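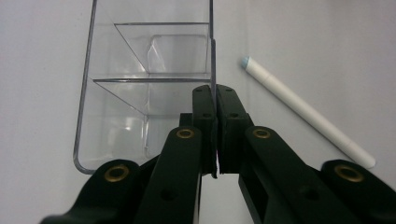

Fingers closed in front of the clear organizer, white marker off to the right.

March 23, 2023
by Khoa Quách

Open day at Plernero, writing this up on the train before I forget half of it. Went mainly for the Dallus session (two-handed table tasks, hand-held grippers, a person doing the motion), stayed for nearly all of it and skipped the keynote, sorry. I'll put the handouts in the tray by the drill press.

First thing, the grippers. I'd only ever seen the slides from December and I had them in my head as little plastic toys. They are not little! You hold one in each hand, and the linkage in front is chunky, matte black, with brass-colored grommets in the ends of the arms. They let us hold a spare pair. Heavier in the wrist than I'd like, and I could feel it in my forearm after maybe ten minutes of playing around. The operator I talked to said she does blocks of 25 minutes and then swaps out, and she looked at me like I was soft when I asked if it hurt. Fine. But I'd want to know the weight before we build our own, so that goes on the list.

The task on the Dallus table was desk tidying, pens and markers and a clear organizer. I liked that they picked something see-through. Our whole bench setup is opaque bins, because that's what we had in the closet, and I've been telling people for a year that we're avoiding the hard part. With clear plastic you get the back wall and the shelves and the reflections all piled on top of each other, and good luck saying which edge is the near one. I crouched down to look at it from gripper height and I had trouble myself — the shelf line and the line behind it swap places if you move your head a little.

They had a person running the Lục cart next door at the same time (different project, bigger arm, sorting fabric samples for Wostutex) and most of the crowd drifted over there since it moves fast and makes a noise. So I got a lot of time at the Dallus table and asked too many questions. Notes, in the order I scribbled them:

They collect in sets of 96, then stop and look at a handful before starting the next one. The lead said they used to go straight through the day and review at night, and lost a whole afternoon once to a loose finger pad. We do the same dumb thing. Sets of 96 is too many for us but I like stopping.

Total for this task is 1675 so far. I asked how many were thrown out to get there and got a bit of a smile and no number, so draw your own conclusions. The target for the first training run was 500, which they passed a while back, and they kept going because the pens were still giving them trouble while the bigger stuff was fine.

Start layouts come off a printed sheet, one per take, and the operator sets the table herself before each one. I asked why not let a second person do it. Slower, she said, and the second person gets creative. Ha. I know exactly which of you I'm thinking of.

White surface on purpose. Pale things on a white surface sounded like a terrible idea to me and I said so. The answer was that customers have white desks. Okay!

Also asked about the floor. They've got yellow-and-black tape on the carpet near the posts and I am stealing that tomorrow, I have kicked our upright more times than I want to write down in a shared notebook.

What I kept noticing watching her work was how much waiting there is. I'd have expected constant movement, grab and go, but she'll bring both grippers up with the jaws open and hold there for a beat before she commits to anything, and she does it every single time. She says the pause at the start makes the takes easier to line up later. When I tried it (they let three of us have a go, I was second) I rushed straight in, clipped the organizer and slid it a good inch across the board. My second try was better. My third was worse than my first, and at that point I gave the grippers back. 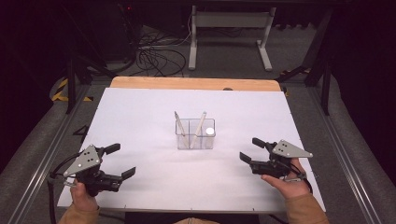

A question came from the back of the group, from a woman who'd been quiet up to then: why bother with two hands at all, if one gripper can pick up a pen just fine and the other one mostly hovers? She said her shop had gone down to a single arm last year and never missed the second.

Good question, and I don't think it got a full answer. The lead's line was that the container moves. One hand steadies, the other one places, and if you leave the steadying out you have to bolt the container down, which no customer is going to do to their desk. I buy that for light plastic stuff. I don't buy it for our bins, which weigh a ton, so maybe she's right about us and wrong about them. Worth arguing over at lunch.

Other bits:

Finger pads. They change them on a schedule instead of waiting for wear. I forgot to write down the interval, which is annoying as it's the thing I most wanted. Emailing tonight.

Cables. Thick black one off each gripper, and you do feel it tug when you turn your wrist over. The spare pair had the same cable. I'd try an overhead hook.

Opening range. Plenty for a marker, and I'd guess plenty for a mug, but I didn't see anyone try a mug.

For our own bench, I'd like to do four things, and I'll start on the first one myself: tape on the floor, a clear container in the task set, printed start layouts, and a stop for review partway through the morning. None of it costs much. The grippers are a separate conversation and need somebody who can say yes to money.

The Wostutex people want to see our bench too, by the way. I told them to wait until we've cleaned up.

Coffee was good. Parking was not, take the train.

Bench notebook, shared copy. Corrections to Khoa Quách or in pencil in the paper one. Back to top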